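From: Tirnarham and District Tennis Association, Fixtures Office
To: members-list
Subject: Re: Doubles league, pairings and registration for the coming season

Dear members,

Thank you to all who replied to the first notice on the doubles league. Several clubs have raised the same points, and the Fixtures Office has been asked to answer them on the list so that every club secretary has the same information. The message from Zemcombe is quoted in full, as it covers most of what has been asked.

Lakshmi Acharya wrote:

> Dear Fixtures Office,
>
> I write on behalf of the Zemcombe club. Our members have read the notice about the doubles league and are pleased to see it return. We have some questions before we send in our forms.
>
> First, two of our players were a registered pair until they stopped playing together. Both would now like to enter again as a pair. Do they keep their former rating, or do they start afresh?
>
> Secondly, the notice says that a pair must play "the greater part" of its matches together. We should be glad to have a figure. One of our players works away from home and will certainly miss some evenings.
>
> Thirdly, may a player be named as a substitute for more than one pair within the same club? We have a small membership and would find it hard to put out a full side otherwise.
>
> Lastly, will the Joseph Cup be played on the same terms as the league, or will the old handicap remain?
>
> With kind regards,
> Lakshmi Acharya
> Secretary, Zemcombe Lawn Tennis Club

The replies of the Association are as follows.

On former pairs. A pair that has played together in any earlier season of the league may return under its former rating, provided that both players are still members of an affiliated club. They need not belong to the same club as before, but both must be registered with one club for the league itself. The rating list now holds 399 players. Secretaries who are unsure whether an old rating is still held should write to the office before filling in the form. Where no record can be found, the pair will be rated on the singles results of the two players, and may ask for a review after the first round of matches.

On the number of matches. The Association accepts that the wording was unclear. Rule 2 will now state that a registered pair must appear together in more than half of the matches its club has completed by the end of the season. Matches conceded by the opposing club will count as played. Matches called off for weather and not rearranged will be left out of the reckoning altogether. A pair that falls short will not lose the points it has won, but it may not go forward to the finals.
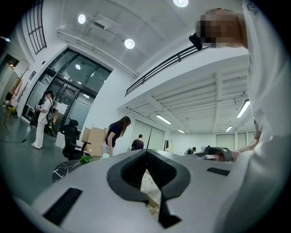

A person in white clothing, at right.

On substitutes. A player may be named as substitute for any number of pairs in the same club, but may not play for more than one pair in the same fixture. The name of the substitute must be given to the opposing captain before the first ball is struck. A player who has already appeared for a higher team may not step down to a lower one within the same round. This last point caused some ill feeling between clubs last season, and captains are asked to read the rule with care.

On the Joseph Cup. The cup will keep its handicap. It was given to the Association on the understanding that pairs of all standards should be able to enter, and there is no wish to depart from that. The handicap table has, however, been revised, and the new table will be sent to clubs with the draw. The cup remains a knockout competition, and entry to the league does not bring automatic entry to the cup. A separate form is needed.

Some further matters have arisen from other replies.

Entries. The office has so far received 91 entries. Of these, 90 are in order. The remaining form was sent in without the name of a club, and the players concerned have been written to. Forms may be sent in until the end of May. Late forms will be placed on a waiting list in the order in which they arrive.

Balls. The Association has agreed to use the Sivent ball in all divisions. Home clubs are to supply new balls for each match. Clubs with a stock of the former ball may use it for practice and friendly matches only.

Start times. Evening matches will begin at 6.30 p.m. unless both captains agree otherwise in writing. A pair that is not on court by 7 p.m. will concede the first set. Captains are reminded that some of the courts at Tirnarham are not lit, and that matches there cannot be finished after dark. The score will stand and the match will be completed at a later date from the point at which it was left.

Results. The home captain should send the result to the office by noon on the day after the match, giving the full names of all four players in each rubber. Initials alone are no longer accepted, as the list contains several players who share a surname.

Members who wish to raise anything further are asked to do so through their club secretary. Please reply to the office address and not to the whole list, unless the matter is of interest to all clubs.

Yours faithfully,

Fixtures Office
Tirnarham and District Tennis Association

You have received this message as a subscriber to members-list. To leave the list, send a blank message with the word "unsubscribe" in the subject line.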